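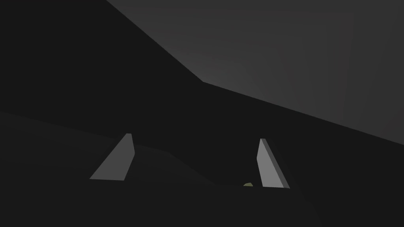 Su-chen Choi

Progress report to the Noltesska Fund: Adult Evening Reading Program, period ending March

The program has completed its second term under the current grant. Classes were held at the Fu Street branch library every Wednesday evening, with four groups meeting in parallel. Attendance held steady through the winter, apart from one evening when the branch closed early for snow. That session was made up the following week.

Yuk-lan Kuo joined as lead tutor at the start of the term and has revised the placement interview. New learners are now placed in a group on the evening they register. Under the earlier arrangement many waited 2 weeks, and several did not return.

The purchase of 100 workbooks was approved in the last period. All have been delivered and are in use. The large-print edition remains on back order with the supplier, Arkix.

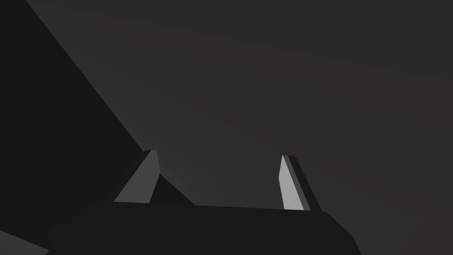 Budget and Plans for Next Term

Spending is within the approved amount. An unspent balance of $1,000 in the travel line will be carried forward, subject to the Fund's consent, and applied to bus passes for learners who live outside the downtown area. Zeyu Dai will submit the request form separately.

A daytime group is planned for shift workers. The library has offered its upstairs meeting room on a trial basis.

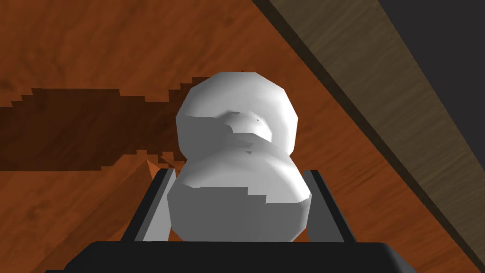 Will the daytime group require additional funding in this grant year?
The existing tutor hours cover it through the end of the year, and any extension would be included in the renewal application.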